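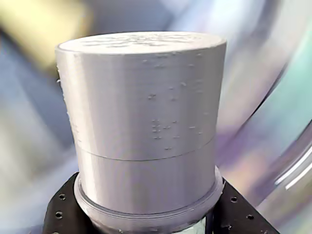

4. Cleaning up a printed cylinder

These steps apply to the Tomar canister and any other round part with a collar at the base. Let the part cool to room temperature before you start.

1. Set the part upright on the Skirnholm mat, collar down.

2. Turn it slowly under a lamp and feel the side wall with a fingertip. Mark raised bumps with a soft pencil.

3. Shave each bump with the flat deburring blade. Hold the blade almost level with the wall and work along the layer lines.

CAUTION: Always cut away from the hand that holds the part. Blobs near the upper rim can break off suddenly, so wear eye protection.

4. Sand the same spots with 220 grit paper, then 400 grit. Use light strokes.

5. Wipe off the dust with a damp cloth and let the part dry for 35 minutes.

Note: Do not sand across a seam. If the seam catches a fingernail, see section 13.

Note: Small specks on the top face do not affect the fit. Leave them alone if the part will be painted.

6. Check the groove at the collar for loose plastic and brush it out. Do not use a metal pick.

Replacement blades are sold in packs of 22 under part number 441.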